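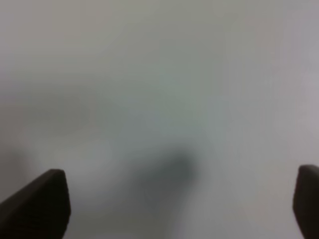
4. What losing candidates say to their supporters

4.1 The messages and how we came by them

Most of what has been written on concession in politics deals with presidents and prime ministers, or at the very least with people who lose on television. We wanted to look lower down, at the district council elections, where a losing candidate usually goes home on the bus, sleeps badly and then has to decide what to write to the people who delivered leaflets in the rain. Very little of this writing survives anywhere a researcher would think to look. It sits in email inboxes and on the backs of cards, and we are more grateful than we can properly say to the candidates and party branches who went hunting for it on our behalf.

The collection we ended up with holds 114 messages, all written by candidates who had stood and lost in one of four districts: Zarkari, Gerum, Qaisi and Jelleck. We counted as a message anything sent in the candidate's own name to more than one supporter after the result had been declared. This let in emails, printed letters, newsletter columns and a handful of transcribed voice recordings, and it kept out public posts, which are written with one eye on the local paper and which behave quite differently (we return to them in Section 6). Messages in more than one language were read in the language in which they had first been drafted, wherever we could establish which that was. In Gerum, where branches commonly send both versions in the same envelope, this took a good deal of patient telephoning by Lenuța Sandu, and there remain a few cases where the candidate simply could not remember.

Alongside the messages we have 765 completed questionnaires from people who had received at least one of them. We also carried out 12 longer conversations with candidates, most of them at kitchen tables and one in the car park of a swimming pool. Readers should bear in mind that the questionnaires reached people through branch mailing lists, so those who had drifted away from their party between the count and our survey in July are thinner in the sample than we would have liked. We have tried not to lean on the replies for anything they cannot hold up.

4.2 Thanks, blame and the next time

Our first reading was done by two people separately, Benedito Nogueira and Morven Rutherford, who marked each sentence according to what it seemed to be doing. They agreed readily about thanks. Every message in the collection contains some, and it generally comes early, often before the result itself has been mentioned. What differed was who got thanked and how closely. Some candidates thanked "everyone who helped" and left it at that. Others went street by street, and one Qaisi candidate spent the greater part of two pages on the people who had lent her tables.

Blame was a harder matter, and the two readers spent several long afternoons over it. Open blame of the voters is almost absent, as one might expect. Blame of the other side is present but milder than in the campaign leaflets by the same candidates, and it tends to be put in the passive: things "were said" and leaflets "were sent out". The blame that gave us most trouble was the sort candidates placed on themselves. A sentence such as "I should have started in the north of the ward" can be read as an apology, as a piece of practical advice to whoever stands next, or as a gentle complaint that no one had told the candidate about the north of the ward in time. We settled in the end on allowing a sentence to carry two marks, and we would suggest that anyone repeating the work do the same from the outset. It would have saved us a fortnight.

Talk of the next time was our main interest, and here we had gone in with a fairly definite expectation. We supposed that candidates who meant to stand again would say so, and that their supporters would be cheered by hearing it. The first half of this did not hold up well. Among the candidates we spoke to at length, several who had already made up their minds to stand again had deliberately kept it out of their message. One Jelleck candidate told us:

"You can't ask them for another winter when their shoes haven't dried out from this one. I thought, let them have Christmas. I'll ask in the spring."

A Zarkari candidate from a different party put the same thing more drily, saying that she had written the sentence three times and taken it out three times, and that her husband had then hidden the laptop. Neither of them regarded the silence as dishonest. They spoke of it as ordinary manners, much as one does not bring up the next dinner party while the guests are still looking for their coats.

The second half of our expectation did rather better. In their written comments, supporters who remembered a clear statement about standing again were mostly warm about it, but so were supporters who remembered a clear statement that the candidate was finished. The unhappy comments gathered around messages that seemed to point both ways. "I read it twice and still didn't know if I'd be needed," wrote one respondent in Gerum, and variations on this turn up often enough that we have come to think of it as the central complaint in the material. People can make their peace with a goodbye. They find it harder to be left standing in the hall.

4.3 Timing

Candidates are given a great deal of advice about timing, nearly all of it to the effect that they should write at once. Party handbooks in two of our districts recommend the morning after the count. We divided the messages into those sent within five days of the declaration and those sent later, which is a crude cut but one that matched how the candidates themselves talked: before the weekend had gone by, or after it.

The early messages are shorter and a good deal more alike. They borrow from one another, and in Zarkari we found the same closing paragraph in messages from candidates of rival parties, presumably taken from the same source, although neither could tell us what it had been. The later ones wander. They contain more names, more weather, more small jokes and, it must be said, more spelling mistakes. They are also the ones that people kept. When we asked questionnaire respondents whether they could still lay their hands on the message, those who had been sent a later one were more inclined to say yes, and several posted us photocopies without being asked.

We would be cautious about drawing a rule from this. A candidate who writes late may simply be a candidate who cares more about the writing, or who has fewer supporters to write to and so can afford to name them. Tahsin Dissanayake, reading an early draft of this section, pointed out that late messages are more often on paper, and that paper is easier to keep than an email whatever it says. He is quite right, and our material does not allow us to separate the two. A study in which candidates in the same party agreed to send paper and email versions at the same moment would go some way towards it, though we suspect that candidates in the week after a defeat have little appetite for being part of an arrangement of that kind.

One further point on timing came from Mhairi Rankin's conversations in Qaisi, where the branches hold a supper for helpers after every election, won or lost. Candidates there often treated the supper as the real message and the letter as a note for those who had been unable to come. Their letters look thin beside the others when read cold. Read together with what helpers remembered of the speeches, they seem perfectly adequate, and we have marked them separately in the tables that follow so that the reader may leave them in or take them out.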